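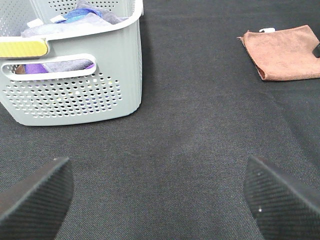
A laundry room open to all residents of Tollau will start its regular hours in March on the ground floor of the former Gilbert shoe store, the group behind the project said. The room has three washers, three dryers and a long folding area, and it will be open from 8 a.m. to 7 p.m. Folding is done on a surface covered in black woven fabric, and users can borrow a light gray plastic basket to carry their things. One of the baskets already had brown, purple and gray cloth in it during a trial morning, with a folded orange-brown cloth lying nearby.

The town has been without a public laundry for years. The last one, on the road to Plamura, closed when its owner retired and the building was turned into apartments. Residents without a machine at home have had to take the bus to Plamura or ask a neighbor.

"People were carrying wet towels up and down the hill," said Perrine Leclerc, who coordinates the project. "We heard about it every time we held a meeting, whatever the meeting was supposed to be about."

The group raised 2,680 euros toward the folding area, shelving and baskets. The machines were bought secondhand from a guesthouse and serviced by Bogumił Sowa, a retired appliance repairman. He replaced the door seals on two of the washers and will check all of the machines once a month.

Sixty-nine households have signed up so far. Membership is free, but each wash must be paid for at the counter. Detergent is included in the price. Users may bring their own if they have allergies or prefer a certain kind.

Tiago Ramalho, who lives above the bakery across the street, tried the room in the trial period. He said the machines were quieter than he expected and that he liked having space to fold sheets.

"At home I do it on the bed, and then everything slides off," he said.

Clothes left in a machine for more than half an hour after the end of a cycle will be moved to a basket and placed on the shelf by the door. The baskets are to stay in the building. Comforters and rugs will not be accepted at first, as the washers are too small for them.

A mending table is also planned. Lucienne Rolland, a former tailor, will be there in the afternoons to help with buttons, hems and zippers. Thread will be provided, but people should bring their own replacement zippers.

Parking in front of the building is limited to 20 minutes. Drivers with longer loads are asked to use the lot behind the Borketti hardware store. Registration forms are available at the counter and at the town library.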